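Collcombe Ceramics School

About us

We teach people to make pots, and we love doing it! Collcombe started with 2 secondhand kick wheels and a kiln that took most of a Friday to get going. Faustino Meléndez had been throwing bowls in his garage in Grorkville for years, and friends kept asking to have a go, and then friends of friends, until the garage was full and the car lived on the street.

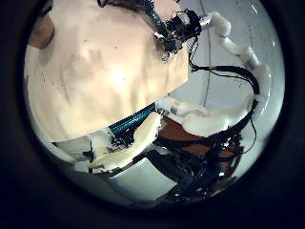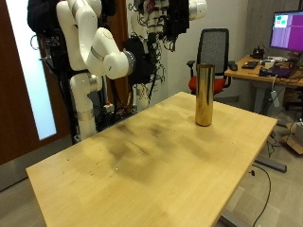 Suqin Qin came along as a student in those garage days. She had studied glaze chemistry and wanted to know why Faustino's blues kept turning gray (too much iron in the clay, as she worked out within a week). By the following February the two of them had signed the lease on the old Skinitz bakery, and that's where we still are. The loading door is wide enough for a pallet of clay, the floor drains beautifully, and on damp mornings you'd swear the back hall still smells of rye bread.

Classes are small. We take 12 students at a time, so everyone gets a wheel for the whole session and there's no lining up with a lump of clay drying out in your hands. Beginners start with wedging and centering and usually have a wobbly cylinder by the end of the first evening. Keep that cylinder! Lots of our longtime students still have theirs on a windowsill, holding pencils or a very tired cactus.

After the beginner course you can go in all sorts of directions. Suqin runs the glaze class, where you mix your own from raw powders, fire test tiles and write everything down, including the ugly ones. Her own collection has passed 2,000 tiles and they cover the whole wall by the office. Faustino teaches big forms, handles and lids, and he'll happily talk about teapot spouts until the lights go off. We also have handbuilding in the mornings, which suits anyone who finds the wheel hard on the back or who just prefers slabs and coils.

Open studio is for people who have finished a course with us. You get a shelf, use of the wheels and slab roller, and space in the shared firings. We fire to cone 6 in the electric kilns, and twice a year we pack up the van and head out to the wood kiln at Baluyot. Those trips are a joy. Stoking goes on through the night, somebody always brings soup, and then comes the long wait before we can unbrick the door and find out what the ash has done.

The spring pot sale has grown too. Last time there were 200 pieces on the tables, nearly all by students, and the mugs were gone before lunch. Makers set their own prices and keep what they earn.

You don't need any experience, or to be "good at art." Bring an old towel, trim your nails and wear something you don't mind getting splashed. Come by during open studio if you'd like to look around first, and ask for Suqin or Faustino.

Related pages
Beginner wheel course
Glaze class with Suqin
Open studio shelves and firing
Baluyot wood kiln weekends
Spring pot sale: notes for makers

Collcombe Ceramics School, Old Skinitz Bakery, Grorkville | Contact | © Collcombe Ceramics School | Back to top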